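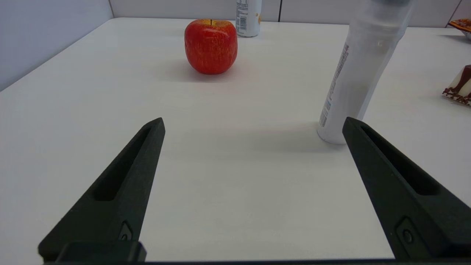 How do you clear a table of mixed groceries without going back and forth to every cupboard?

Sort it by where it lives first, then carry. One trip per place.

Quick version of how I do it, typing this between loads of laundry.

What you need
A clear table, a damp cloth, a marker, one tray. I use an old Enedano tray, any tray with a lip is fine.

Step 1. Everything out of the bags and on the table. Stand tall things up, labels facing you. Bags away right now or they end up on the floor.

Step 2. Fruit first. Apples get looked over, stem end and bottom. Soft spot? Goes in the bowl for today. Good ones go in the fridge drawer, they keep for weeks in there. On the counter, not so much. Don't wash them until you're going to eat them.

Step 3. Cans. Wipe the lids. Date on top in marker, big. New ones to the BACK of the shelf, old ones pulled foward. Dented on a seam, toss it.

Step 4. Bottles. Read the label before you put it anywhere, some want the fridge only after opening and some don't care. Upright always. Check the cap is tight, I lost a whole shelf to a loose one in our place in Clendton and it took 25 minutes to scrub out.

Step 5. Pastries and anything with chocolate on it. Last on the table, first to get squashed, so keep it over at one side away from the cans. Not near the stove. Not in the fridge either unless it has cream in it, chocolate goes dull and the pastry goes tough. Lidded box, eat within 2 days.

Step 6. Now load the tray. Fridge stuff, go. Pantry stuff, go. Counter stuff, go.

Step 7. Wipe the table, dry it.

If you have kids helping, give them the cans. Not the bottles.

Small kitchen? Same thing, just do half the bags at a time. The one in Tamdale had no pantry so I used a crate under the bench and it worked ok.

Receipt goes on the fridge untill the next shop, then in the recycling. Next page is freezer drawers, when I get to it.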